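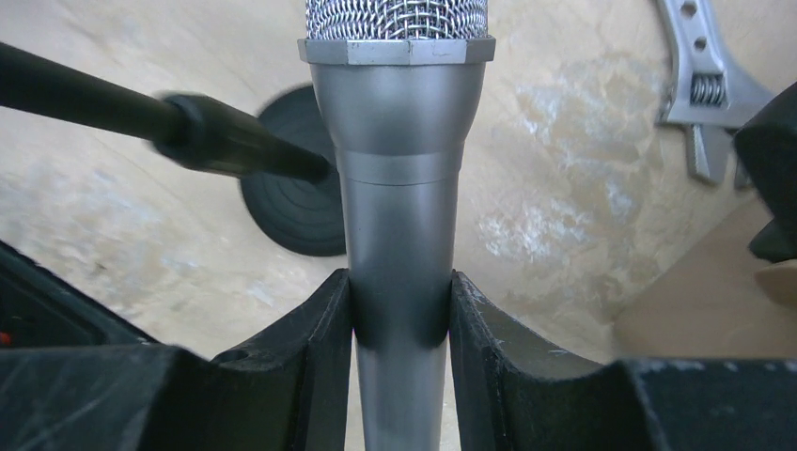 I spent most of January getting the gripper on the Trosen arm to behave. The fingers came from Stira and they're fine, but the closing force was set to 100 when I got it, far too much for anything with a thin wall. I have it at 40 now.

Round handles are the hard part. If the jaws aren't centered, the part rolls as they close. I loosened the 4 screws on the left finger, closed both jaws on a steel rod, and tightened everything with the rod still in place.

Then I wiped the pads with alcohol and ran the homing routine again. The open position came back as 414, so I wrote that inside the cabinet door.

The wrist cable still rubs at full rotation. I've ordered a longer clip from Holtberg.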